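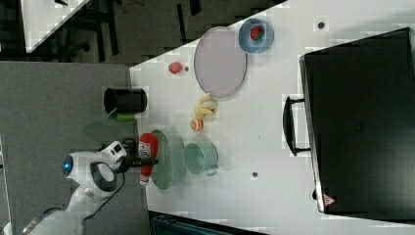

Teaching an arm by hand: how slow should I go?

Nele Coppens
I'm guiding our arm by remote control to pick up the toy ketchup bottle, and I move so carefully that the playback is full of long pauses. Does that hurt the training?

Mervyn Dunmore
Oh, it does, I'm afraid! Mine learned to hover and just stay there. Practice without recording first, then go at a calm, steady pace, and trim any waiting at the start. I also shift the toys a little between takes (ketchup one way, strawberry another), 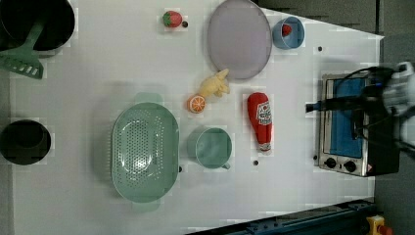

and I keep those changes small until the basic grab is reliable. I threw out 37 takes in February and don't miss them.

Soledad Orozco
just go faster, worked for me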